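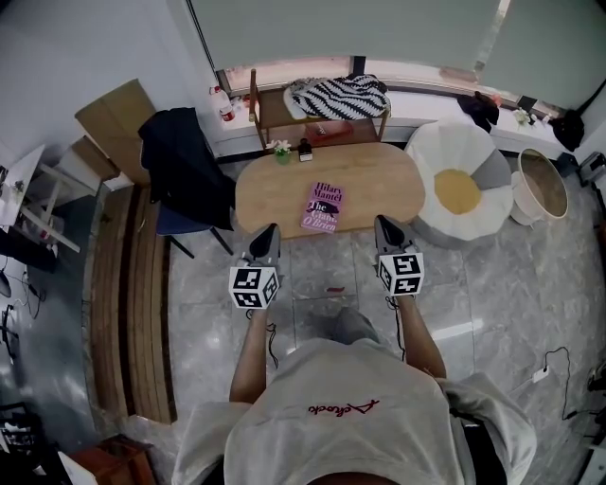 Preguntas frecuentes sobre el kit Drasel

Drasel es el kit de pinzas de mano con el que Mevbridge graba demostraciones de tareas domésticas, y desde que lo ofrecemos también en alquiler nos llegan tantas consultas (muchas gracias por todas, de verdad, también por las larguísimas) que hemos querido reunir las respuestas en una sola página. La mayoría vienen de equipos pequeños que están entrenando su primer brazo y quieren saber si de verdad se puede trabajar en una casa corriente, con sus muebles y sus cosas. Se puede, y es como más nos gusta trabajar: una mesa baja de madera con un libro de bolsillo encima y una maceta pequeña de flores blancas ya da para una buena mañana de ejercicios, y una persona de pie delante, con una pinza en cada mano, tiene sitio de sobra para moverse. Si después de leer todo esto le queda alguna duda, escríbanos sin apuro.

¿Qué viene exactamente en la maleta?

Las dos pinzas, izquierda y derecha, cada una con sus dos cubos de marcadores en blanco y negro ya montados cerca de la empuñadura; la cámara de cabeza con su cinta ajustable; los cables; un juego de dedos de repuesto y la unidad de grabación, que se lleva a la cintura o se deja en una mesa cercana. También va una guía impresa, que recomendamos leer entera aunque dé pereza, y una funda blanda para quien tenga que moverse entre varias casas en un mismo día.

¿Necesito tener un robot para usarlo?

Para grabar, no. Las manos las pone usted, y el brazo puede estar en otra ciudad o no haber llegado todavía. Lo que sí conviene es saber qué brazo va a usar los datos, ya que los dedos de Drasel se pueden cambiar por otros parecidos a los de su pinza y el resultado mejora bastante cuando la forma coincide. Cuéntenos el modelo al hacer el pedido y le diremos si tenemos un juego adecuado - y si no lo tenemos, se lo diremos también.

¿Para qué sirven los cubos con dibujos cuadrados?

Son los marcadores que permiten calcular dónde está cada pinza y hacia dónde apunta en cada momento de la grabación. La cámara de cabeza los ve desde arriba y Hopkin, nuestro programa, hace las cuentas después. Le pedimos por favor que no los cubra con cinta, pegatinas ni mangas largas, que no los limpie con alcohol y que, si uno se afloja, no lo apriete por su cuenta: la posición viene calibrada de taller y un giro pequeñísimo se nota luego en todos los datos.

¿Tengo que vaciar la habitación antes de empezar?

Al contrario, le animamos a dejarla como está. Una silla con una chaqueta en el respaldo, una bolsa sobre una estantería, unas cajas de cartón apoyadas en la pared... todo eso es la vida normal y ayuda a que el modelo no se asuste el día que salga del laboratorio. Lo único que pedimos es que el suelo por donde va a pisar quede despejado, sobre todo de cables, y que retire documentos personales, fotografías de familia y pantallas encendidas. Para nosotros la privacidad es un asunto serio y preferimos insistir un poco de más.

¿Qué luz hace falta?

Luz pareja y sin sol directo sobre la mesa. Si hay un ventanal al fondo, baje las persianas o los estores; suele bastar con eso. Los suelos pulidos a veces devuelven reflejos, y en ese caso una lámpara lateral encendida ayuda más de lo que uno esperaría. Por la noche también se puede grabar sin problema, con la lámpara del techo y paciencia.

¿Los cables molestan al mover las manos?

Al principio se notan, no le vamos a decir otra cosa. De cada pinza baja un cable fino, y a la media hora casi todo el mundo se ha olvidado de él. El truco que mejor nos funciona es dejarlo colgar con holgura, sin enrollarlo en la muñeca, y evitar los giros completos sobre uno mismo. Estudiamos una versión inalámbrica, pero perdía fotogramas cuando la batería se calentaba y por ahora la tenemos aparcada.

¿Cuánto pesa y cuánto cansa?

Cada pinza pesa 329 gramos sin contar el cable. Parece poquito, y lo es durante los primeros minutos, pero trabajar con los brazos extendidos hacia delante carga los hombros. Nuestra recomendación es grabar tandas de 17 minutos y descansar entre una y otra, dejando las pinzas apoyadas sobre la funda. Si le duele algo, pare. Las demostraciones hechas con cansancio salen bruscas y al revisarlas se acaban descartando casi siempre.

¿Qué tareas puedo grabar?

El catálogo de Hopkin trae 264 tareas ya redactadas, con sus instrucciones en español: mover un libro de un lado a otro, colocar una maceta, poner de pie una botella, doblar una prenda, meter algo en una papelera. Puede usar las que quiera, cambiarlas o escribir las suyas. Desaconsejamos, eso sí, los líquidos calientes, los cuchillos y cualquier cosa que pese más de un kilo. ¡Y las mascotas, que siempre hay quien lo pregunta!

¿Cuánto cuesta?

El alquiler mensual es de 1.133 euros, con envío, calibración y acceso a Hopkin incluidos. No hay permanencia. Si después decide comprar el kit, descontamos el primer mes del precio final. A las universidades y centros de formación les preparamos un presupuesto aparte, así que no se guíe por esta cifra si escribe desde uno de ellos.

¿De quién son las grabaciones?

Suyas. Se guardan en la unidad y solo se suben a Hopkin cuando usted lo indica. Mevbridge no las usa para entrenar nada propio, salvo que firme expresamente lo contrario, y puede pedir el borrado en cualquier momento.

¿Qué pasa si se rompe algo?

Los dedos se desgastan y entran en el alquiler: avise y le mandamos otros. Los golpes en los cubos o en la cámara se reparan en nuestro taller de Brurnar, y mientras tanto procuramos enviarle una unidad de sustitución, aunque en mayo, con las entregas de fin de curso, a veces andamos justos y puede tardar unos días más.

¿Ofrecen formación?

Sí, una videollamada de bienvenida incluida en el precio, en la que montamos el kit con usted y grabamos juntos las primeras demostraciones. Tenga preparada una mesa baja y tres o cuatro objetos cualesquiera. Las llamadas se hacen por la mañana, entre las nueve y la una, y se reservan desde la confirmación del pedido.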